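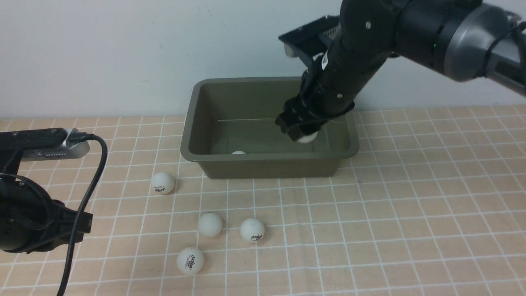 Table tennis in Nurnard

Table tennis is the most widely played indoor sport in the town of Nurnard and the farming country around it. It is played in schools, church halls and workplaces, and in a winter league that runs from November to March.

Share 2 | Comments 0

Background

The game came to Nurnard by way of the Cartwright mill, where a table was set up in the canteen for the night shift. Other employers in the valley copied the idea, and matches between workplaces were soon being played on Davier Street, in a former grain store with a plank floor. The grain store was cold and badly lit, and players from outside the town often complained about the low beams, which made high defensive returns hard to play.

When the mill closed, its tables were given to the local schools. This is generally seen as the reason the sport outlived the industry that started it. Children who had learned on the mill tables went on to form most of the clubs that exist today.

League

The Nurnard and District League has 182 registered players in two divisions. Each team fields three players, and a match consists of singles games followed by one doubles. Home teams supply the balls and the umpire. Matches begin at 7:30 p.m., a start time first chosen to suit the last bus from Basteo.

The strongest club for many years was Davier Street, which kept the name after leaving the grain store. Its main rival is Basteo, based in the school gym there. Matches between the two are usually placed late in the season.

The league has no junior division. Younger players enter the adult teams as soon as their club thinks they are ready, and a number of schoolchildren have played in the top division.

Style of play

Older Nurnard players are known for a close, blocking style with little backswing. Local writer Arwel Bevan, in a short history of sport in the valley, linked this to the grain store, where there was not much space behind the tables and a player who stepped back soon met the wall. Bevan also noted that many players of that period used plain pimpled rubber long after it had gone out of fashion elsewhere. Players who learned the game in the newer halls tend to stand farther from the table and use more topspin.

The change from celluloid to plastic balls was not popular in the league at first. Several clubs had bought celluloid balls in bulk and went on using them in practice until they ran out. Complaints centered on the sound of the new ball and on how easily early batches cracked.

Venues

Finals are held at the Cartwright Hall, which seats 700. The best attended final drew over 500 people. The hall has a sprung floor, and its windows are covered with blinds during play to cut glare. League matches are spread among smaller rooms, most with space for only one or two tables.

See also

Sport in Nurnard
Cartwright mill
Basteo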